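Arm in the staff kitchen at work, what happens to the hours?
Catering and Hospitality Work > Changes at work

sinkside
Posted 2025-10-23

I work at the Drarton site, in the small kitchen that does the cakes, batters and dressings for the canteen. In September we were told Ghanem are putting an arm in. It will do the mixer jobs first, then wiping down and loading the dishwasher if that goes well. There are 3 of us on the morning shift and we have been told no jobs are going, but "duties will be reviewed".

At the moment they are still planning it on the computer. We get sent the layouts and asked for comments. I sent mine in and said the arm is right where I stand to get from the mixer to the sink.

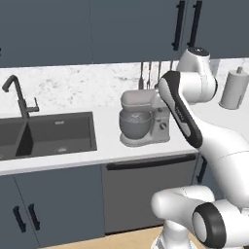
My other comment was about who gets called when it stops. The answer was "the operator on shift", so that is me, on the same hourly rate. Has anyone had one of these put in and did your hours change?

batchcook_50
We had one at Drarham, different make, Endov did the fitting. Hours did not change. The work did. I used to be on the mixer most of the morning and now I weigh out, load the bowl, stand back and do the paperwork. My shoulder is better for it. I would not go back.

ladle
Hours did not change for you. Our place did the same and 2 people who left were not replaced. They can say no jobs are going and still end up with fewer people.

batchcook_50
That was happening here before the arm. You can't put all of it on the machine.

ladle
I didn't say all of it. I said ask for it in writing, with the staffing numbers for each shift.

greypinny
Agree with getting it in writing. Also ask where you are allowed to be while it is moving. Ours stops if you go past a line on the floor, so anyone wanting the sink stops the mixing. In the first week that was all day long. They moved the job to a different bit of worktop in the end.

sinkside
Nothing about a line so far. I'll ask. The sink is right next to the mixer on the plan so it would be the same problem.

oldwhisk
Ask about training pay too. We got 5 hours of it and had to argue to have it paid. And if you are the one clearing faults, that is a different job description where I work, with a different rate.

batchcook_50
Fair point, that one. I do get a bit extra for it.

sinkside
Thanks all. I've put the rate question and the staffing one in an email to my manager. Will post when I get an answer.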